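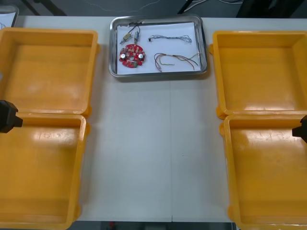 Two yellow cases, one steel tray and a few bits waiting for a home.

I have a drawer. You probably have one too. Mine is the second one down in the kitchen, and for years it held takeaway menus, a torch with no bulb and more wire than any household could need. I take things apart, you see. A toy car that's stopped going, a doorbell, my brother-in-law's shaver (he did say I could have it), and out come the little motors and the boards, and into the drawer they went.

Then in November I pulled out a handful of wires to get at the scissors and the whole lot came with it, menus and all, in one great hairy lump. So I rang Merike Laur, who used to run the repair evenings at Brosa, and asked her how tidy people do it.

"Cases," said Merike. "Yellow ones. And a tray."

I'd expected a bit more than that! But she was quite firm. The cases want to be bright so you can find them at the back of a cupboard, and they want to open out flat, so both halves sit on the table and you've twice the space to sort into. Anything deep and you're back to rummaging. I bought mine from Prelard, a funny little shop near the station that sells fishing tackle on one side and tool storage on the other, and carried them home on the bus feeling like a plumber.

The tray was the part I argued about. I had a perfectly good baking tin, I told her. Merike said did I want solder in my flapjacks, and that was the end of it. A steel one with sides is best, because small parts roll, and you put a sheet of plain white paper in the bottom. I can't tell you what a difference the paper makes. Tiny screws that vanish on bare metal show up like currants in a bun, and when you've finished you can lift it out by the corners and tip the crumbs in the bin.

Her other rule is to bring out very little at a time. In the tray at the top of this page there's a round red board, a pair of small metal cylinders on short dark wires, a thin bundle of grey wire with a black connector on one end, and a tangle of red, orange, brown and yellow with the ends stripped. That's a whole sitting, as far as Merike is concerned. Do those, have your tea, fetch some more.

Boards and anything with a body go in the left case, wire goes in the right. I did try sorting wire by colour, and it looked lovely for an evening, but I never once went looking for "an orange one". Length is far more use. Muthu Varghese, who I met at Merike's, winds his round two fingers and tucks the tail through the middle, and I've copied him ever since, though mine still come out looking like birds' nests.

What I hadn't bargained for was how much I'd enjoy it. I put the radio on, clear the table, open both cases and off I go until it's time to start the potatoes. I've thrown out 34 dead batteries (at the proper collection point, before anyone writes in) and found a doorbell button I'd already replaced.

The drawer has tea towels in it now, and the scissors. I'm keeping the torch.

Posted in: Home & Making > Sorting Out

Contact the editors | © Dreden Magazine | Back to top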